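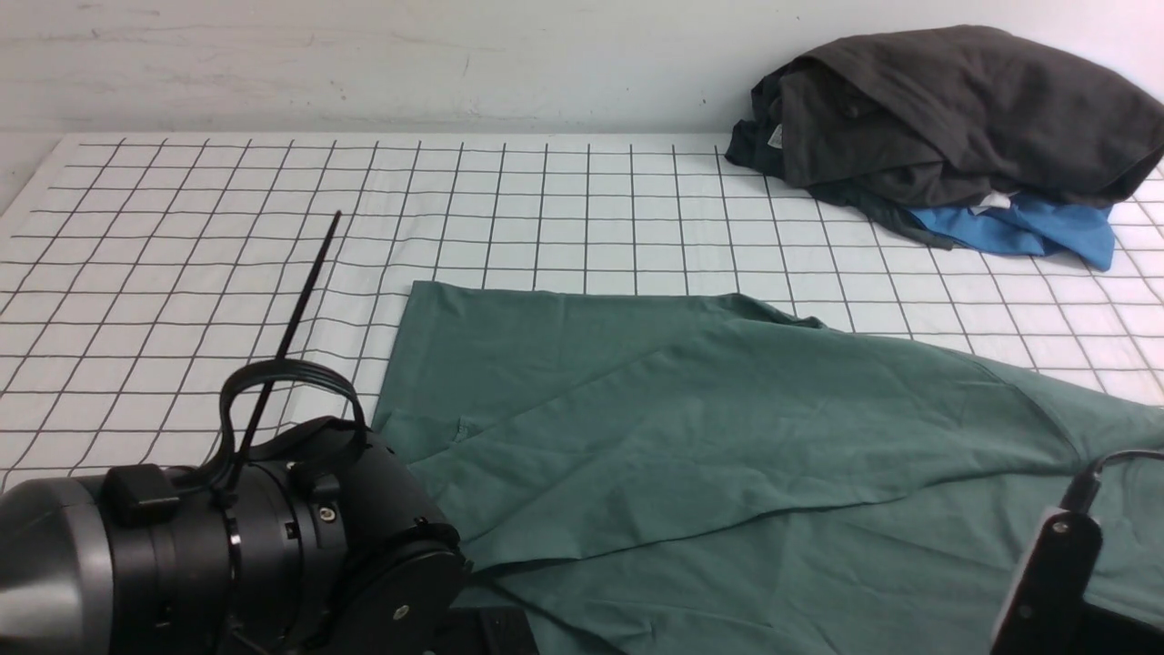

What size should a folded t-shirt be?
Whatever fits your drawer standing up. Measure the inside height of the drawer, take off a finger's width, and that's your target.

Filed under: Home / Laundry & Closets

Doing the green shirt first today and leaving the dark ones in their heap by the wall. I fold on a grid now. Got it after reading a thread on the Plandora board and I wouldn't go back to a bare table. You line the side seam up with a printed line and you can tell right away if it's crooked.

The grid doesn't have to lie perfectly flat. Mine has a wave in it on the left side. I used to iron it. Stopped doing that.

Order I use for a shirt:
Spread it out.
Get the sleeves out from under the body.
Smooth from the middle toward the hems.
Then fold.
Most bad folds come from skipping the smoothing. If there's a big diagonal crease running across the body, pull that out before you do anything else. 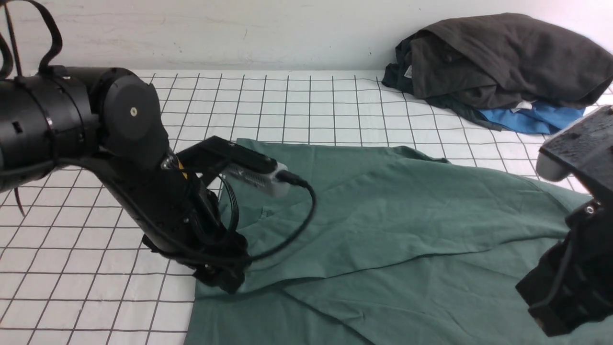

Pull from a corner, with the rest of the cloth left alone. If you tug the whole shirt at once the crease just moves somewhere else. Press one corner down, draw the opposite one away from it, let go, check the lines.

Someone asked about drawer dividers. I have the Sindero ones. They're fine. The tall ones are too tall for my dresser so I trimmed them with kitchen scissors.

I went through everything in February and counted. 118 shirts between the dresser and the hall closet. The goal was 100. I'm at 100 now and would like to get to 80, but the next twenty are all ones I wear.

Printed shirts get folded with the print on the outside so I can find them. The green one has a round logo with big script lettering, so it's easy to pick out as long as the fold doesn't run through it.
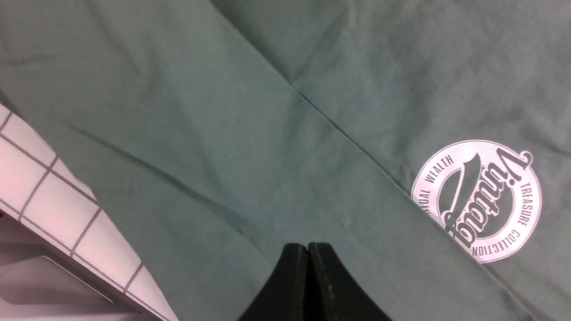
If a fold does land on the print, shift it over by a square and try again. I also don't iron over prints. Inside out, low heat, or skip it.

Dark ones next. Same steps, but I turn the lamp on because the seams are hard to see on dark cloth.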